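Ticket n° 1233 - Comptoir Lovenari, quai nord
Objet : l'écran de commandes de la cuisine affiche les plats en double, puis plus du tout
Priorité : haute (demandée par le client), moyenne (attribuée par nous), haute à nouveau (le client a rappelé)
Statut : résolu, sous surveillance
Suivi : Teodor Nowakowski, support restauration

Message d'ouverture, reçu à 11 h 42

Bonjour, nous avons rouvert la salle du quai après les travaux et depuis ce matin l'écran Bimton de la cuisine répète chaque commande. Une table de quatre demande quatre soupes de poisson, le chef en voit huit. Il en a fait huit. Il n'est pas content et moi non plus. Merci d'intervenir avant le service de midi.

Note interne, 11 h 50

Pris en charge. Le service de midi commence dans dix minutes, donc « avant » me paraît ambitieux. J'appelle.

Note interne, 12 h 05

Eu la responsable de salle au téléphone. Pendant l'appel, j'ai entendu distinctement le chef donner son avis sur l'informatique en général. Ce qu'on sait pour l'instant :

Les commandes saisies à la caisse du bar arrivent une seule fois en cuisine.
Les commandes saisies sur la caisse de la terrasse arrivent deux fois.
Les commandes à emporter arrivent une fois, mais avec le nom du client précédent.

Le troisième point n'était pas dans le ticket. On m'a répondu que « ça, c'est depuis toujours ». Je l'ouvre à part (ticket 953, rouvert, il avait été fermé faute de nouvelles).

Consigne donnée pour le midi : tout saisir au bar et laisser la terrasse au carnet. Le carnet n'a jamais eu besoin de mise à jour.

Message du client, 14 h 30

Le carnet a bien marché, sauf que deux tables ont reçu la friture de l'autre. Pouvez-vous regarder à distance ?

Note interne, 14 h 48

Connexion à distance établie au troisième essai. Le poste de la terrasse porte toujours le nom « TERRASSE-OLD », et il y a un deuxième poste « TERRASSE » qui répond sur une autre adresse. D'après l'installateur, l'ancien a été démonté pendant les travaux. D'après le réseau, il se porte très bien.

Vérifications faites :
Version du logiciel de caisse : identique sur tous les postes.
Horloge : la terrasse avance de 13 minutes. Je corrige. Aucun rapport avec la panne, mais ça explique les réclamations sur l'attente des desserts.
File d'impression : vide.
Journal de l'écran cuisine : chaque commande de terrasse y est reçue de deux expéditeurs différents, à une seconde d'intervalle.

Hypothèse : l'ancien poste est encore branché quelque part et relaie fidèlement tout ce que fait le nouveau. Une belle conscience professionnelle, mal employée.

Message au client, 15 h 02

Bonjour, pourriez-vous me dire où se trouve l'ancienne caisse de la terrasse, celle d'avant les travaux ? J'aurais besoin que quelqu'un la débranche. Merci.

Message du client, 15 h 40

Elle a été jetée.

Message au client, 15 h 43

Elle est allumée.

Message du client, 16 h 20

On cherche. 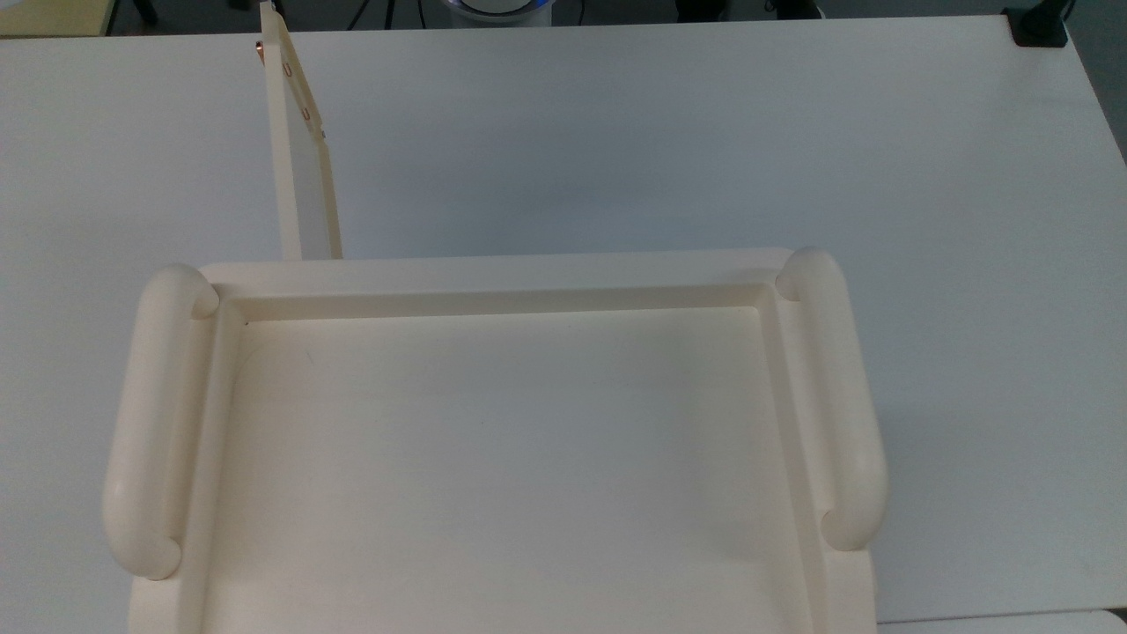
Note interne, 16 h 55

En attendant, j'ai isolé l'adresse de l'ancien poste sur le routeur. Les doublons se sont arrêtés aussitôt. L'écran cuisine s'est arrêté lui aussi, trois minutes plus tard. Écran noir avec un petit message très poli : « En attente du poste principal ».

J'en déduis que l'ancien poste est déclaré comme poste principal. Quelqu'un a dû cloner la configuration pendant la réouverture et laisser le rôle où il était. Je rétablis l'adresse. L'écran revient, les doublons aussi.

Message du client, 17 h 10

L'écran s'est éteint puis rallumé tout seul. Est-ce normal ?

Message au client, 17 h 12

Il n'était pas tout seul, c'était moi. Je vous préviendrai la prochaine fois, toutes mes excuses au chef.

Note interne, 17 h 35

Appel à l'installateur, la société Kołodziej. Ils confirment avoir fait la migration un dimanche, « en vitesse, parce que la peinture n'était pas sèche ». Le bon de travaux indique que la bascule du poste principal est à la charge du support. Notre fiche indique qu'elle est à la charge de l'installateur. Les deux documents sont signés. Je joins les deux, sans commentaire.

Message du client, 18 h 04

Nous avons retrouvé la caisse. Elle est dans le faux plafond du local à poubelles, avec une multiprise. Personne ici ne se souvient de l'y avoir mise. On la débranche ?

Message au client, 18 h 05

Surtout pas ! Laissez-la branchée jusqu'à la fin du service, s'il vous plaît. Ce soir, même méthode que ce midi : saisie au bar, carnet en terrasse. Je fais la bascule après la fermeture de la cuisine. Dites-moi à quelle heure.

Message du client, 18 h 30

22 h 30 si les gens rentrent chez eux.

Note interne, 23 h 15

Les gens sont rentrés chez eux à 23 h 10. Début de la bascule.

Étapes, pour le collègue qui relira ce ticket un jour :
1. Sauvegarde de la base des commandes depuis TERRASSE-OLD.
2. Arrêt du service de relais sur tous les postes, terrasse comprise.
3. Attribution du rôle principal au poste du bar. Le logiciel demande un code de site : c'est celui du contrat. Celui qui est collé sous le tiroir-caisse date de l'ancien propriétaire.
4. Redémarrage de l'écran cuisine, puis des caisses. Dans l'autre ordre, l'écran s'accroche au premier poste qu'il trouve.
5. Commande d'essai depuis chaque poste.

Le code de site a été refusé 2 fois. La première parce que le verrouillage numérique était désactivé, la seconde par ma faute.

Note interne, 23 h 52

Commande d'essai depuis la terrasse : une soupe de poisson, reçue une fois. Commande d'essai depuis le bar : idem. À emporter : reçue une fois, au bon nom. Le ticket 953 était donc la même panne, ou bien il fait semblant. Je le laisse ouvert.

L'ancienne caisse peut être débranchée. La responsable est montée sur l'escabeau avec le téléphone en haut-parleur. Écran cuisine stable après la coupure, et toujours stable un quart d'heure plus tard.

Message du client, le lendemain, 13 h 20

Service de midi sans doublon. Le chef demande si on peut récupérer l'alarme sonore de l'ancienne configuration, la nouvelle ressemble à celle de son lave-vaisselle et il se lève pour rien.

Réponse, 13 h 45

C'est possible : menu Écran, puis Sons, puis « Cloche 2 ». À régler directement sur l'écran de la cuisine, je n'y ai pas accès d'ici. Pour l'ancienne caisse, merci de ne pas la jeter cette fois-ci non plus : elle est encore en location et doit repartir au dépôt de Broltstead. Je vous envoie le bon de retour.

Message du client, 14 h 10

Cloche 2, c'est parfait. Pour le retour, il faut le chargeur aussi ?

Réponse, 14 h 12

Oui, le chargeur aussi. La multiprise est à vous.

Note interne, 14 h 20

Reste à faire : corriger la fiche de migration avec Kołodziej pour que la bascule appartienne à quelqu'un, retirer TERRASSE-OLD de l'inventaire à réception du matériel, relancer le client sur le ticket 953 dans une semaine. Ticket passé en surveillance. T. N.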